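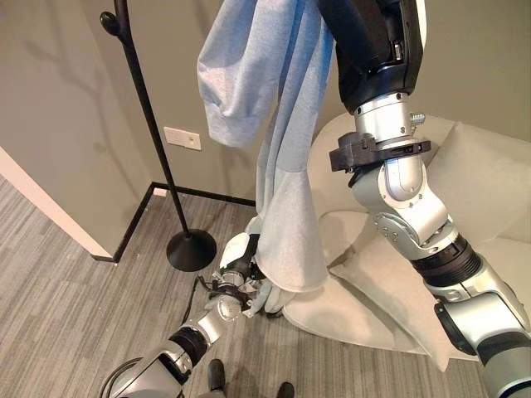
Anyone can teach one of these arms to hang up a hoodie in an afternoon, according to Peninah Mbwambo, and after that it's mostly a matter of repeating yourself. I have heard this from her more than once and I still don't believe the second half.

Teaching by Hand: Pictures from the Clothes Task
Page by Junpei Imai

The task belongs to a project called Westis. A person works the arms from a distance, the motions get saved, and a program is supposed to learn from them. The target for July was 1,540 saved runs. I would have been happier with fewer runs and more arguing over what makes a good one. Ask two operators how to pick up a sleeve and you get two answers, and both go into the same pile.

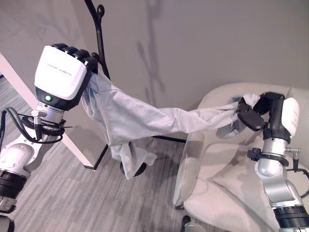

Remote control gets sold as the easy way to pass on a skill, and I think that skips over how little of the skill makes it down the line. When I handle a shirt I feel the cloth pull before I see it. An operator going by sight alone has to guess how hard is too hard. With the garment stretched between a many-fingered hand on the left and a two-finger gripper on the right, there's also the matter of remembering which side can do what. My own hands match. Imani Rotich says you stop noticing after 18 runs - maybe, though I'd like to see her early runs next to her late ones before I agree.
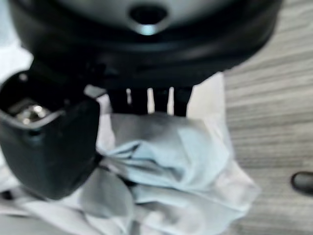
Page last changed: 28 Aug 2026

Crumpled white cloth, from close in. I keep asking what a program should take from a view like this, with a black finger on one side and folds going every which way. The standard reply is that it will sort itself out with enough data. Could be. Nobody at Biwott has shown me a test where the cloth starts out bunched in a way the operators never tried, and until I see one I'm calling this copying.

Nyokabi Mfaume disagrees with most of this page and has asked for space to answer. She can have it - same rule for her as for me, pictures first.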